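Tustolham Bench Guide
Section 8: Recording Demonstrations by Remote Control

Contents of this section
8.1 Before you start
8.2 Laying out the items
8.3 Recording an episode
8.4 Reviewing and discarding
8.5 Fault messages during recording

This section applies to two-arm Tustolham benches running the Rainer recorder. Single-arm benches use the same commands, but skip any step that mentions the second leader handle. Arm calibration is covered in Section 6 and must be complete before any recording is made.

8.1 Before you start

1. Switch on the follower arms first, then the leader handles. If the handles are switched on first, the recorder will not find the arms and must be restarted.

2. Move both leader handles to the rest cradle. The follower arms go to their rest pose at low speed. Keep hands off the table until both status lights are steady.

3. Open Rainer and select the bench profile. The profile name must match the label on the frame. Joint offsets are stored per bench, and the wrong profile will shift the gripper enough to miss small items.

4. Check all camera views in the preview window. Wipe the wrist lenses with a dry cloth. Do not use solvent cleaner on the lens covers.

5. Open and close each gripper fully three times with the leader handles. The finger position shown in the status bar should return to the same value each time. If it drifts, repeat the gripper zero procedure (6.4).

CAUTION: The emergency stop cuts motor power. The arms will drop under their own weight. Support the upper link of each arm by hand before pressing the stop in any case that is not an emergency.

8.2 Laying out the items

The task used throughout this section is "travel and medicine items, table and bin." It is task 157 in the Brirkaletti task list. The item set contains light and heavy pieces, soft pouches, slick round containers and a weekly pill organizer, and it exercises most of the grasps an operator will need.

1. Place the bin at the far center of the table, within reach of both arms. Run each gripper to the bin floor once, slowly, to confirm that the wrist does not touch the rim.

2. Spread the items over the table by hand. Vary the positions and angles between episodes. Bottles may be laid on their sides and may touch or overlap. Do not line items up in rows.

3. Leave a clear margin at the frame rails. An item that rolls against a rail cannot be gripped from both sides.

4. Tighten all bottle caps.

5. Set the episode type in Rainer: PACK (items go into the bin), UNPACK (items come out of the bin) or SORT. The type cannot be changed after the episode is saved. 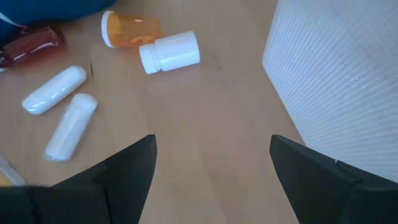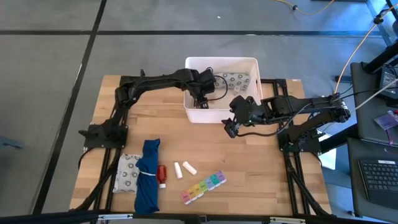

NOTE: Cylinders and bottles roll when one finger touches before the other. Center the open gripper over the item, turn the wrist until the fingers lie on either side of the long axis, then lower. Correct the wrist angle while the fingers are still above the item.

NOTE: Soft pouches should be pinched at a fold or a raised corner. Pressing down on the middle of a flat pouch and closing the fingers usually gives an empty grasp and loads the wrist motor.

8.3 Recording an episode

1. Hold both leader handles in a relaxed position and press the left pedal once. A short tone sounds and the timer starts.

2. Wait one second without moving. The recorder uses this still period to align the camera streams with the joint data.

3. Move the first item. Approach from above at a steady speed, close the gripper, lift clear of the bin rim, travel, lower and release. Release close to the surface. Dropped items end up in positions that the robot cannot learn to predict.

4. Work with one arm at a time over the bin. The other arm may stay near the bin but must hold position. Both grippers may enter the bin together only when an item needs two-handed handling, and the task sheet will state this.

5. If a grasp fails, open the gripper, raise it, and try again within the same episode. One or two recoveries are useful. After three failed attempts on the same item, end the episode and mark it FAILED.

6. When the last item has been placed, return both arms to the rest pose and hold still for one second.

7. Press the right pedal once to end the episode.

CAUTION: Do not reach over the table while the timer is running. A hand in view makes the episode unusable, and the arms continue to follow the leader handles whether or not someone is in the way. If an item leaves the table, end the episode first and then pick it up.

Operator speed. New operators tend to move quickly between items and then stop above each one to think. The pauses are recorded as part of the demonstration, and a policy trained on them will pause in the same places. Decide the order of items before pressing the pedal and keep an even pace. Josée Wong, who maintains the operator training sheets, recommends practicing each new item set with the recorder off until a full run can be completed with no stop longer than a breath.

Cable slack. The wrist cables must hang free through the full reach of each arm. If a cable drags across the bin, finish the current motion, end the episode, and re-clip the cable at the forearm. Do not pull a cable free with the gripper.

8.4 Reviewing and discarding

1. Open the episode list and play the last recording at double speed.

2. Confirm that all camera streams start and end together. A stream that ends early is shown in gray.

3. Mark the episode GOOD, RECOVERED or FAILED. Use RECOVERED for any episode containing at least one repeated grasp that ended in success.

4. Discard the episode if a person enters any view over the table, if an item leaves the table, or if an arm hits the bin hard enough to move it. Light contact with the bin wall is acceptable.

5. Reset the items as described in 8.2 before the next episode. Do not start a new episode from the end state of the last one unless the episode type alternates between PACK and UNPACK.

FAILED episodes are kept for one month and then removed from the local disk. They are not uploaded.

8.5 Fault messages during recording

LEADER LOST
The handle has stopped sending data. The follower arm holds its last position. Put the handle in the rest cradle, check the connector, and press Reconnect. The episode cannot be resumed.

GRIP OVERLOAD
The gripper has been held closed on a rigid item for too long at full force. Open the handle slightly. If the message appears on soft items, lower the grip limit in the bench profile.

FRAME DROP
One camera has missed frames. The episode may be kept if the count in the log is 8 or lower. If the message returns, move that camera to its own port.

ARM PROXIMITY
The two wrists are closer than the set distance. This is a warning only and does not stop the arms. Back one arm away before continuing.

Revised 8 December 2021. Changes from the October issue: grip limit note added to 8.5, pedal order corrected in 8.3.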